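Trernesby has put its Tokel hand-held gripper on general sale at £892, with a reduced rate of £700 for teaching labs. The kit covers two padded black fingers, the mounting arm and the fixings.
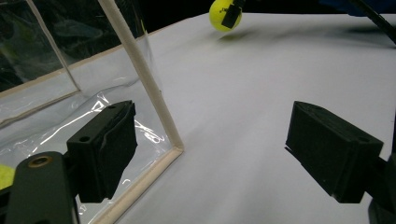 Pads are sold in packs of 3 and can be changed without removing the fingers. Orders placed in June ship from the Ojeda warehouse.

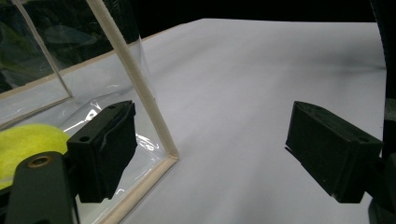 Fadi Khoury wrote in to say that the pads are fine but the price of spares should have been published at launch.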